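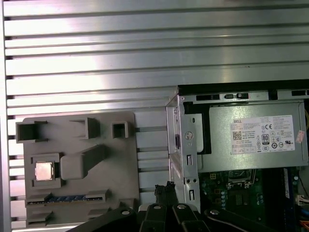
Wrist view: fixture plate with CPU and RAM module at left, open computer with empty CPU socket at right.

Workshop > Notebooks > Gollevier Bench > March

Entry, March, begun 9:20
Kept by Agnes Nyberg, for the Torvik task group

Purpose of the session: to record demonstrations of processor and memory placement by remote control, for use in the next training run. The operator drives the arm from the leader handles. Hand guiding was discontinued last month, as the operator's forearm kept entering the wrist view.

Procedure as agreed with Grustomska. Each demonstration begins with the gripper open over the plate and ends with the gripper withdrawn clear of the chassis. Attempts in which a part is dropped are kept and marked "D". Attempts stopped by the operator are marked "S" and set aside. The target for the week is 65 usable demonstrations.

Speed scaling was set to 20 percent for the approach to the board. At the previous setting the operator tended to overshoot and then correct sideways, and the corrections appear in the trained policy as a visible hesitation. The slower setting is tiring for the operator – sessions are therefore limited to four demonstrations before a change of hands.
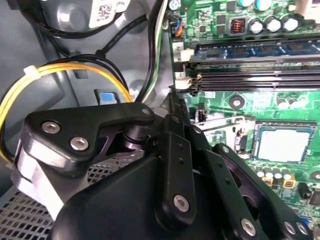 The memory slots remain the more difficult part of the task. The fingers must come in at an angle that keeps the latches in sight of the wrist camera, and the cables inside the case leave little room on the near side. Two operators approached from different directions this morning. One direction should be chosen before further recording, or the data will be split between two habits.

Force readings during the downward push drifted by roughly 7 percent over the morning. The sensor is to be zeroed before every block, and the value written in the log.

Open items
- Wuvberg to confirm the approach direction for memory.
- Check that the plate clamps are tight before each block.
- Rename the "S" files so the loader skips them.

Recent entries
Leader handle calibration
Fixture plate, second revision
Notes on gripper pad wear
Torvik: labeling rules for dropped parts

This site uses cookies to keep you signed in. Accept | Settings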